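Didier Delaunay
27 Jul 2024

Saturday thread, because the planner finally did something I've been asking it to do since February and I need to tell somebody who isn't my cat. It's long. Mute me if you came for bread pictures.

Quick catch-up if you're new: I work on the software side of getting robot arms to do jobs inside desktop PCs. Seating boards, pulling drives, that sort of stuff. The stack is called Uvow. I named it, I regret it, it's in every config file now so it stays.

The part I want to talk about is the reach-in. Getting a gripper over an open tower is easy. Getting it down inside, past the drive cage, without dragging a cable along with it, that's where all my evenings went.

Our old approach was to treat the case as a bunch of boxes. Power supply is a box, drive cage is a box, stay out of the boxes. Fine! Works great! Except cables aren't boxes, and if you wrap a box around a floppy bundle of wires you've just told the planner that half the motherboard is off limits.

For a while it would think for the full timeout and come back with "no path found" while I sat there looking at a gap I could put my whole fist through.

So we split it. Rigid things stay hard constraints, no touching ever. Cables became a cost. You can go near one, you can even brush it if the force stays low, but you pay for it and the planner would much prefer not to.

Somebody asked in replies whether brushing cables is safe. Depends on the cable! A fat bundle off the power supply mostly shrugs. A thin single wire along the chassis I'd treat like it's made of glass. We've got separate costs for thin and thick and I tuned them by hand, badly, over a lot of coffee.

The next headache was the case's own walls. Tower on its side, panel off, and the side rail sticks up just enough to catch a wrist if you come in at a lazy angle. The planner LOVES a lazy angle. Shortest joint motion wins and it will happily skim that rail with nothing to spare.

Fix was boring: an approach corridor. Get above the opening first, pointed the right way, then go down. I resisted it for ages because it felt like cheating. It cut our failed plans from 202 in the regression set to 55, so I'm a cheater now, hi.

The regression set is recorded layouts by the way, all replayed in sim. I keep seeing people test planners on one case they know by heart. Move the case over by a thumb's width and see how you feel.

Perception next. The camera rides up on the gripper, so it sees wonderfully right up until it's inside the case, and then it sees a lot of one thing. Medberg (our pose estimator, also my naming, also sorry) used to update all the way down and the target would start sliding around at the worst possible moment.

Now it takes its good look from above, locks the pose, and only accepts a correction on the way down if it agrees with the locked one. If it disagrees too much, it stops and backs out. No arguing in there.

Biggest nuisance for Medberg is shiny metal. The CPU socket bracket flipped open is a proper little mirror from some angles. Dark sockets and slots on a green board, lovely, super stable. The bracket gets masked out and we pretend it doesn't exist for pose. It still exists for collisions!! Please learn from my February.

Ok and the actual news. Bug 2045. Oldest open ticket I own. Sometimes the arm would finish a job, start pulling out and then freeze with a collision warning against thin air.

It was the arm's own cable. We model it as a soft tube following the links, and when the elbow went up the tube sagged in the model way lower than it ever does in real life. Straight down into the drive cage. The arm was scared of its own imaginary cable.

New cable model uses 3 control points and a stiffness number per segment. It's not fancy. Physics people, please look away. Replayed every retreat that ever froze and all of them come out clean now. Closed the ticket. Did a small lap around the kitchen.

Still ugly: replanning speed. If Medberg nudges the pose we throw the entire path away and start over, even when only the last bit changed. Reusing the top half is next on my list and I already know it's going to eat a week.

Also ugly: the logs. Pavico, our log viewer, still shows joint angles in radians on one tab and degrees on the other. I wrote both tabs.

If you do this kind of planning in tight spaces, tell me how you handle soft stuff. Cost like us, hard no, or do you simulate the cables properly? I'd love to be talked out of hand tuning.

Going to kick off the overnight replay and then go outside for a bit. Will post the numbers here tomorrow if they're good. And if they're bad too, fine.

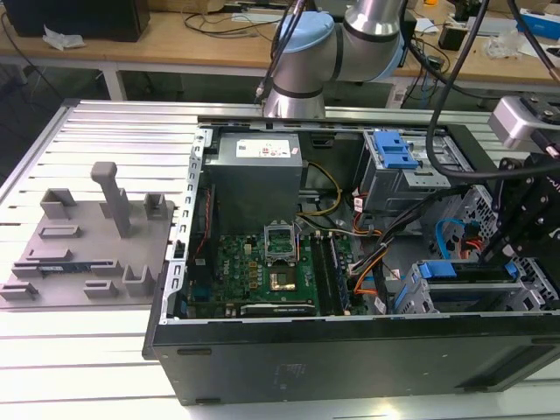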